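Suture practice gallery: knots, needle position and partial closure

These pictures go with the bench notes for closing a straight cut in soft tissue. They cover three things that come up each time the exercise is marked: the state of the knots and cut ends, the lie of the needle before it is picked up, and the spacing of a closure that is only part done. Trainees at Lornville and Cadlow use the same marking sheet, so the remarks apply at both sites.

Knots and tails
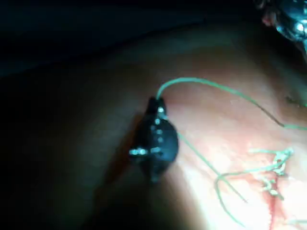
Surgical Skills Group, Lornville

Green thread is used for reading knots against pink tissue. The tied cluster at the right has several short ends pointing in different directions. On the marking sheet, tails are judged on length and on whether they can be told apart, and a bristly bundle of this sort takes longer to check. Separate the tails before counting throws. The longer thread running over the tissue and the loose hook of thread near the knots should be traced along their whole length before anything is pulled or trimmed. Offcuts are lifted out and kept in the waste pot until the exercise has been signed off.

Needle at rest

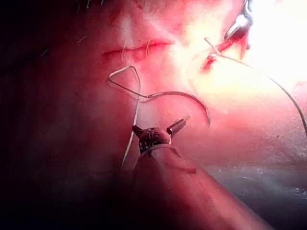
Photo: Sachiko Sugawara, Cadlow

The curved needle lies below the cut, with the point at the right-hand end of the arc and the jaws open beneath it. The edges of the cut are close together, leaving a thin dark gap. Note the thread by the left end of the needle, where it doubles back in a sharp, roughly triangular loop. A loop in this position can catch on the needle as it is turned, so clear it first. Grip the needle on its body, away from the point. Re-gripping is allowed and carries no penalty, but each re-grip goes on the sheet.

The sheet gives a mark out of 100, of which 27 are for needle handling. Thread control is marked under its own heading, and a fault there is not counted twice.

Closure in progress 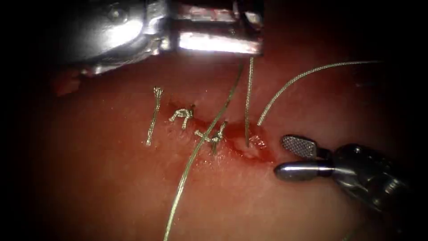

Interrupted stitches on the left half of the incision; right half open.

Interrupted stitches are tied and cut one at a time, and the spacing can be corrected as the work moves along. Check the margins at this stage. They are slightly raised and pale here, and the next bite should be matched to the last for depth and for distance from the edge. Measure spacing along the line of the cut, which in this view slopes down to the right. If the open part gapes more than the closed part, place the next stitch halfway along what remains and then fill in on either side.

Blood on the surface is blotted, never wiped, so that cut ends are not dragged across the wound.

Marking sheets and the stitch spacing card are in the Kuroda folder under item 1753. The October revision replaces all earlier copies.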